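Stutwood Allotment Society - notes from the May meeting
Thursday, May 28, 2020, held by video

Hi everyone, Abdelghani Benkirane here, taking the minutes again since I was the last one to say "not me." I type slowly, so if I've mangled something you said, send me a note and I'll fix it!

We had 13 people on the call, plus Vi, who joined by phone and missed the first part (sorry, Vi, I gave you the wrong code). April's minutes were approved with one change: it was the east gate that sticks, the one by the Fadby Road side.

Water. This took up most of the evening. The pressure at the far taps has been poor all month, and the plots past the pear trees are getting a trickle by suppertime. We agreed to split the evenings - odd plots before seven, even plots after - and try that through the end of June. I'm on an odd plot and I already know I'll forget. Two people want a second tank. Skolten quoted us $40 a barrel for used ones, lids included, and I'm to ask if they deliver.

Old electronics drop-off. Still on hold. Please keep your dead computers and cables at home for now, and don't leave them by the shed, even in a box.
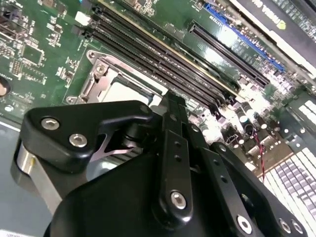

Green server motherboard, with a black gripper over it.

Seed potatoes. We have 19 bags left over from the spring order. They're sprouting like mad and really need to go in the ground, so take one if you have a free row. Leave your plot number on the sheet inside the shed door.

Waiting list. Plots 2 and 40 are both open. Plot 40 is all bindweed and I said so, maybe a bit loudly. Vi will call the next names on the list this weekend.

Any other business. Somebody's rooster is back. We talked about it for ages and decided nothing, so it goes on the next agenda, right after the compost bins.

We wrapped up at 8:40. Same link next time, and I'll send Vi the right code.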